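Before the arm moves, write down what counts as done

Maribel Ayala reviews test procedures for tabletop robots at Bremberg. Much of her work is done in simulation, where a task can be run again and again before a real arm is switched on. She spoke with Gwenllian Parry about the house rules her group put in writing in November.

The first rule covers the start of a run. Every object has to have a recorded position, including the ones the arm is never supposed to touch.

"People log the target and forget the rest," Ayala says. "Then the arm clips a bottle on the way past and you can't say if it was in the right place to begin with." 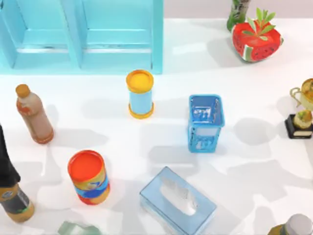 Her group asks for 80 runs per task, with the layout changed between sets. If the layout stays the same, she says, the score mostly tells you about that layout.

Parry asked how they decide that an item has been put away properly. Ayala says the old wording was "on the shelf," and it caused arguments.

"One reviewer would pass an item hanging over the front edge. Another would fail it. We went back over 31 disputed runs and most of them came down to that one phrase."

The rule now names the compartment and says the item must stay there for three seconds after the fingers let go.
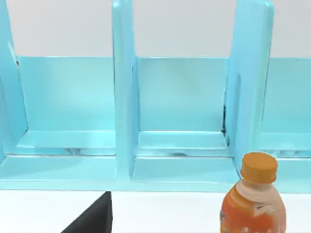

Clearance is handled the same way. A neighboring object may be brushed, but if it tips over, the run fails, even when the target ends up where it should. Ayala says some teams complained about that at first. She didn't change it.

"In a real room, a knocked-over bottle is a spill. Somebody has to clean it up."

Camera views are part of the record too. Each run keeps at least two, and a reviewer who can't see the contact point has to mark the run as unclear.

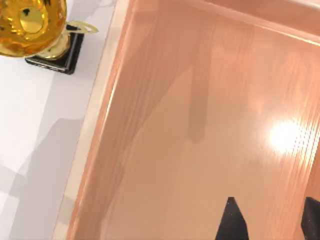 Open gripper fingers over the pink tray, with the trophy standing outside the rim.

The next version of the rules will deal with shiny surfaces and glare. Ayala is still collecting comments on the draft.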